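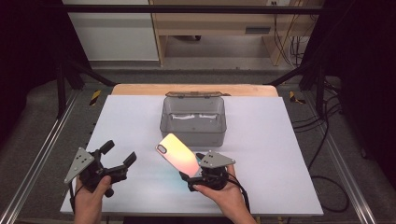

Figure 2. Smartphone with an iridescent back, held in a hand-held gripper.

3. How long do the updates keep coming?

I started this part of the study with what I thought was an easy question. When a small phone maker says a handset will get software updates for 2 years, when do those 2 years begin? I figured I'd look it up, write one line and move on to the survey. It took me most of August.

The two makers I followed, Lolus and Puker, both sell mid-priced Android phones, mostly through carriers and a handful of regional stores. Both put an update promise on the product page. Lolus counts from the day the model first goes on sale anywhere. Puker counts from "release," and when I wrote to ask what that meant I got two different replies from two different support desks (one said the launch event, the other said the first day of shipping). I've used the shipping date for Puker all the way through, and if you prefer the launch date you can shift its line in the tables a few weeks to the left. The shape stays the same.

Buyers see this quite differently. Most of the owners who filled out my questionnaire in Bramside assumed the clock started when they paid for the phone. I can't blame them – I'd have said the same before I began. And plenty of people buy a model late, when the price has dropped and the next one is already being talked about. A person who picks up a Lolus handset 14 months after launch has used up more than half of the promise before peeling off the plastic. The store display won't mention it, and the carrier's web page didn't either, at least on the days I checked.

I sent out 500 questionnaires through the phone counters in Bramside and through the Ahmadpour repair chain, which kindly left a stack next to the register in each of its shops. The repair shop answers came back fuller and crankier, which I suppose you'd expect from people waiting on a cracked screen. I kept the two groups apart in every table for that reason. Where I quote a single number for both, I say so.

One thing I hadn't planned to measure was how people find out the updates have stopped. I added a blank line at the bottom of the form at the last minute, just asking "How did you know?", and it ended up being the part I enjoyed reading the most. Some owners saw an app refuse to install. Some heard from a son or daughter. A good number wrote that they didn't know and were now worried, and I felt a little bad about that! Hardly anyone mentioned a notice from the maker. Lolus does post a list of retired models on its support site, but you have to know your model code to use it, and the code is tucked away in the settings menu under a heading I'd never have guessed.

I also tried to check whether the security patches that did arrive came on time. For this I kept one handset from each maker switched on in my office and wrote down the patch date every Monday. The last entry I used is from 24 September 2018. The Puker phone was usually the quicker of the two, then skipped a patch entirely and jumped to the following one. The Lolus phone was slow but steady, with a gap of roughly 3 weeks behind the published patch level. With one phone per maker this is closer to a diary than a data set, and I'd ask readers to treat it that way. I've put the full log in the appendix for anyone who wants to argue with my reading of it.

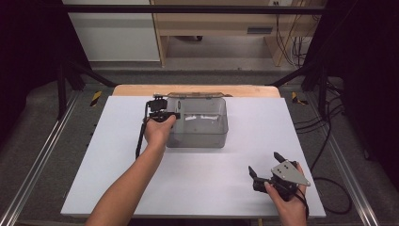
3.1 What I left out

Tablets, first of all. Both makers sell them, and both use separate update schedules that I couldn't get anyone to confirm in writing. I also left out phones bought secondhand, where the owner often couldn't say which year the model came from. Carrier-locked versions are in, but they get their own column in Table 4, with the carrier's delay added on top of the maker's.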